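Reference > Food and Kitchen > Cookware > Saucepan lids

Home Browse A to Z Subjects Contributors Help

Saucepan lid

A saucepan lid is a cover made to sit on the rim of a saucepan, where it holds in heat and steam and keeps splashes off the cook, the cooker and, in a small kitchen, very often the wall as well. It is among the humblest things in the cupboard and tends to be thought about only when it has gone missing, yet a good deal of everyday cooking leans on it. Rice, dumplings, stewed fruit, poached eggs and almost any pot of beans will come out differently according to whether the lid is on, off, or resting a little to one side, and most people who cook have strong feelings about which is right.

Origins

Covers for cooking pots are very nearly as old as the pots themselves. The earliest cooks would have used whatever lay to hand, such as a flat stone, a large leaf or an upturned dish, and fired clay lids with a simple knob were being made in many parts of the ancient world. Iron and copper pots brought metal lids with them, often with a strap handle riveted across the top so that the whole thing could be lifted with a hook when the pot hung over an open fire. Some lids made for hearth cooking had a raised edge, which let the cook heap embers on top and bake from above and below at once, a very clever arrangement for a household with no oven.

The saucepan as we know it, with its flat bottom and single long handle, came into its own once the enclosed range had taken over from the open hearth. Lids grew lighter and closer fitting at the same time. Tinned copper was the choice of grand houses, while enamelled iron and later aluminium served everybody else, and there are plenty of kitchens where a grandmother's chipped enamel lid is still doing its duty on a pan it was never made for.

How a lid works

Water boiling in an open pan gives off steam, and that steam carries a great deal of heat away with it. A lid catches much of it. The steam meets the cooler underside, turns back into drops and falls into the food again, so the pan keeps its liquid and the heat beneath can be turned down quite a long way. A covered pan comes to the boil sooner and will hold a simmer on a very small flame.

The same effect explains the boiling over that every cook has met with. Starchy water, from pasta or potatoes, makes a foam of tough little bubbles, and milk does something similar with its proteins. Under a closed lid the foam stays warm and wet and climbs until it lifts the lid and runs down the side. Tilting the lid lets cooler air in and the foam breaks. Many lids have a small vent for the steam, though a vent alone won't save a pan of milk from a cook who has gone to answer the door.

Materials

Stainless steel lids are hard-wearing and put up with being dropped, stacked and scrubbed. Aluminium is lighter and warms quickly, but it dents, and a dented rim rattles. Cast iron lids are heavy enough to make a close seal by their weight alone, and some have small bumps on the inside so that the drops fall evenly over the meat. Earthenware lids hold their warmth beautifully and break at the least excuse.

Glass lids are usually made of toughened glass. They let the cook keep an eye on things without letting the steam out, which is a great comfort to the anxious rice maker. They are heavier than thin metal and don't care for sudden changes of temperature, so a hot one ought not to be set down in cold water. A deeply scratched or chipped glass lid is best retired, as damage of that sort can weaken the whole piece.

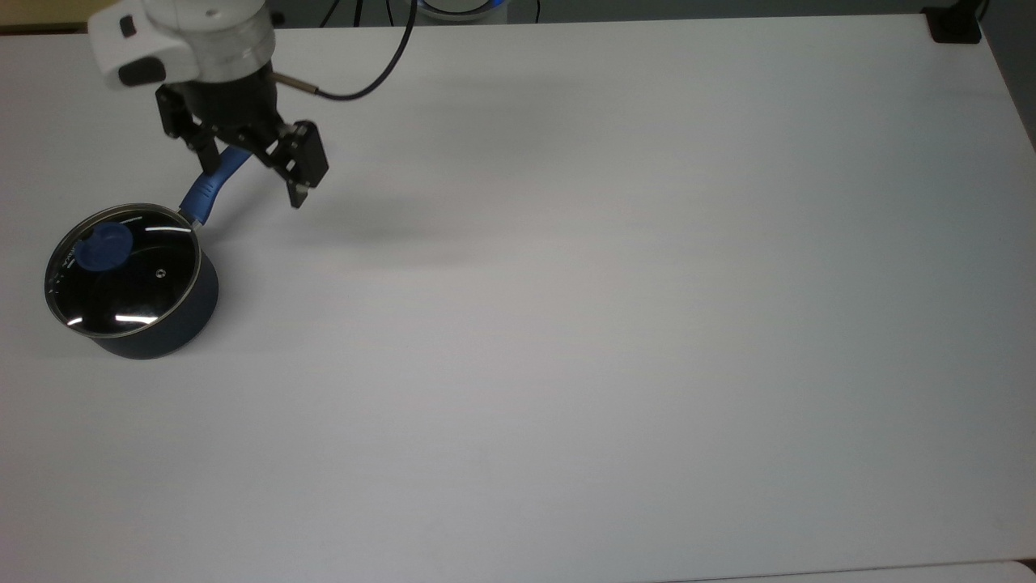
Does a pan of rice need its lid on the whole time?

With the absorption method the lid stays on from the moment the water comes to a simmer until the rice has had its rest off the heat, because the last of the cooking is done by the trapped steam. Rice boiled in plenty of water and drained, like pasta, can be cooked without any lid at all.

Knobs and handles

The knob is the part most likely to fail. Wooden knobs were common for a long while and stay pleasantly cool, though they dry out and split over the years. Hard plastic took their place on many everyday pans, and metal knobs are found where the pan is meant to go into the oven, in which case a cloth is wanted. Nearly all are held by a single screw through the middle of the lid, and that screw works loose with heating and cooling. A quarter turn with a screwdriver puts it right, and spare knobs can be had very cheaply from most ironmongers.

Sizes and fit

Lids are generally sold by the inside diameter of the pan, though makers measure in slightly different ways and a lid from one set may rock or slip on a pan from another. An inset lid drops down inside the rim and sits on a narrow ledge, while an overlapping lid comes down over the outside. So-called universal lids have stepped rings underneath to suit several pans. They do the job well enough, if rather noisily.

Storage

Keeping lids tidy is an old problem with no perfect answer. Plate racks, rails fixed inside a cupboard door and tall narrow drawers all have their followers. Turning each lid upside down on its own pan lets the pans be stacked, at the price of a wobble, and hanging them by the knob from a pair of hooks suits a kitchen with more wall than shelf. A damp lid should be left to dry before it is put away on a closed pan, or a stale smell will gather inside.

See also: Casserole; Double boiler; Pressure cooker; Steaming; Trivet

Filed under: Cookware and utensils | Kitchen history | Household articles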